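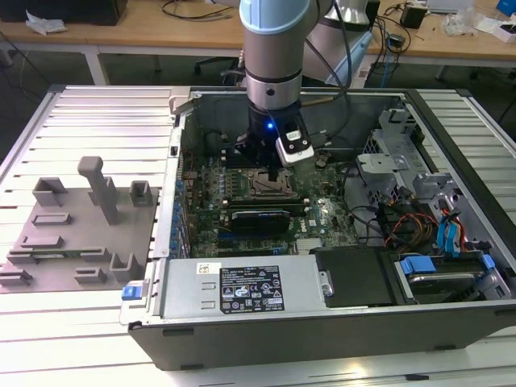
*Green motherboard, empty CPU socket, tower on its side.*

# Turn an old office tower into a home file server

I love this project! An unwanted desktop can hold every photo and school assignment in the house, and you can get it going in a weekend. Mine is called Jesgate (the kids got to name it) and it's been serving our family photos since January.

## Before you start

Ask around first. Offices clear out old towers all the time, and mine came from Marisol Marchetti when her workplace upgraded. You'll need:

- a tower that boots
- two matching hard drives for your files
- a small SSD for the operating system
- a USB stick
- a network cable long enough to reach your router

Pick a spot with decent airflow, away from the bedrooms if you can. I tried the linen cupboard and it got far too warm in there.

## Sort your files first

Please don't skip this bit, it's my favourite part. I had 316 folders called some version of "New Folder", and cleaning them up freed nearly 100 GB. Make one top-level folder per person, plus one called Shared. Szu-yu Poon put me onto starting every photo folder with the year, and everything lines up beautifully.

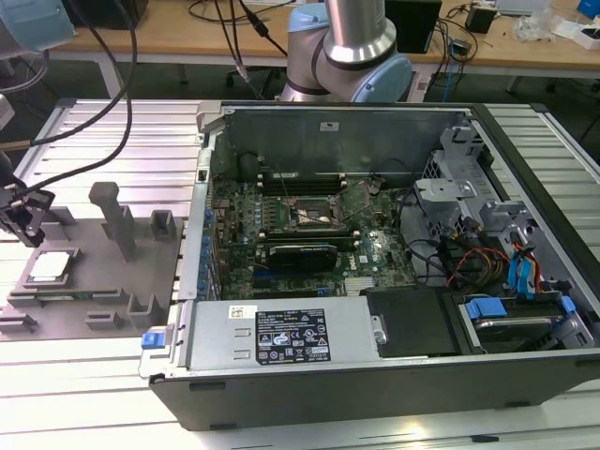 ## Install and set up

1. Write the installer for your chosen Linux server system to the USB stick.
2. Boot from the stick and install to the SSD. Check the drive size on screen before you say yes!
3. Set up the two big drives as a mirror, so each file is saved on both.
4. Give the server a fixed address in your router's settings.
5. Create a login for each person, then share the folders.

Test with one small file from each computer in the house. If a laptop can't see the server, type its address in directly before you start changing settings.

## Copy everything over

Use a cable for the first big copy. I moved 600 GB overnight and it was all there by breakfast, which was a lovely way to start the day.

A mirror isn't a backup, so plug in an external drive every month, copy the lot, and keep it at a friend's place. Mine lives at Marisol's, next to her good teapot.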